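dezembro, quase meia-noche, diário de bordo

Cheguei em casa com o polegar direito doendo de um jeito que só quem passou a tarde inteira apertando gatilho de controle vai entender. Hoje foi dia de demonstração, e dia de demonstração é assim: você senta, põe os óculos, pega os controles e vira o braço do Nel por algumas horas. Ele não sabe fazer nada ainda, coitado, então quem faz sou eu, e ele guarda tudo.

A meta que tinham deixado escrita no quadro da Bedach era de 35 demonstrações aproveitáveis. Aproveitável é a palavra que mata. Uma demonstração em que eu pego o tomate de primeira mas fico passeando com a mão no ar feito quem espanta mosca vai para o lixo. Uma em que eu solto o tomate meio centímetro acima do lugar e ele sai rolando também vai para o lixo, e essa dói mais, porque já estava no fim!

A cena nova do Drirkton é bonita, isso eu admito. Finalmente deram para a gente uma sala com cara de que alguém comprou coisas para ela: garrafa, vaso, repolho, estatueta em cima de um toco de madeira... O problema é o tampo da mesa, que parece vidro. Dentro dos óculos eu perco completamente a noção de altura em cima dele. Nas primeiras tentativas eu descia a mão, achava que estava encostando no tomate e estava era bem em cima, fechando os dedos no nada. Depois fui para o outro extremo e enfiei a mão na mesa com tanta vontade que o simulador deu um tranco e jogou a xícara cinza longe. Ri sozinha, com aquele negócio na cabeça, no meio da sala. Deve ter sido lindo de ver de fora.

O que me salvou foi a sombra. Passei a descer olhando só a sombra do tomate no tampo e esquecendo o resto, e a mão foi ficando mansa. Anotei isso no caderno de truques (página dos tampos transparentes, que até hoje estava vazia). Também anotei: parar um instante antes de fechar os dedos. Eu, pessoa, não preciso parar para pegar um tomate, mas quando olho os replays do treino passado dá para ver o Nel fechando a mão ainda em movimento, e isso ele aprendeu comigo. É esquisito reconhecer a própria pressa numa máquina. Minha mãe diz que eu como do mesmo jeito.

A segunda tarefa era levar o tomate até a tigela transparente, passando por trás do canecão ou pela frente, à minha escolha, só que sempre a mesma escolha. Sempre! Escolhi pela frente e lá pela metade do caminho já queria ter escolhido o outro lado. Mas aí mudar no meio bagunça tudo, o Nel fica vendo dois caminhos e tira uma média que passa exatamente por dentro do canecão. Já vimos esse filme em outubro, com a cena da pia, e não quero rever.

Parei para comer na Pinura, que estava sem pão de queijo de novo, e voltei com um café enorme que derramei um pouco no teclado (sobreviveu). Na volta rendeu mais. Tem uma hora em que a gente para de pensar em botão e o braço vira braço mesmo. Dura pouco, mas é a melhor parte do trabalho, e quando tiro os óculos nessa hora demoro a me acostumar com o meu tamanho.

O episódio 646 foi o mais limpo de todos: desce, para, fecha, sobe reto, solta dentro da tigela sem quicar. Fiquei tão contente que esqueci de salvar e quase apertei o botão de reiniciar. Quase. A mão congelou no ar, a minha de verdade. Salvei, respirei, levantei para dar uma volta no corredor.

No fim faltaram 2 para a meta. Eu podia ter insistido, mas já estava fazendo besteira, virando o pulso para o lado errado, e demonstração cansada ensina cansaço. Prefiro começar amanhã devendo pouco. Também ficou uma briga minha com o ponto de vista: no Drirkton a gente escolhe para onde olha antes de começar, e eu passo mais tempo rodando pela sala do que devia. Gosto de ir espiar os cantos. Parede de azulejo escuro, chão laranja, um sofá preto com coisinhas largadas em cima. Tem horas em que penso em pedir que a próxima tarefa seja lá no sofá, só para variar, mas pegar objeto escuro em cima de estofado preto deve ser um castigo, então vou ficar quieta.

Colando umas vistas antes de dormir.
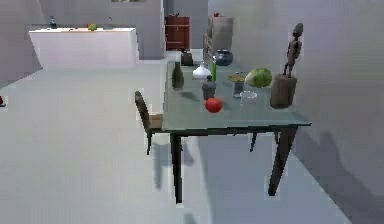
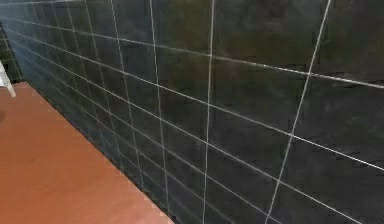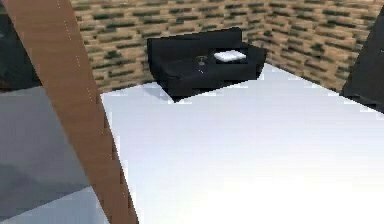

Mesa, azulejos e sofá, nessa ordem, tudo dentro do simulador.

Amanhã: as duas que faltam, trocar a pilha do controle esquerdo e perguntar se dá para escurecer um pouquinho aquele tampo. E levar lanche de casa.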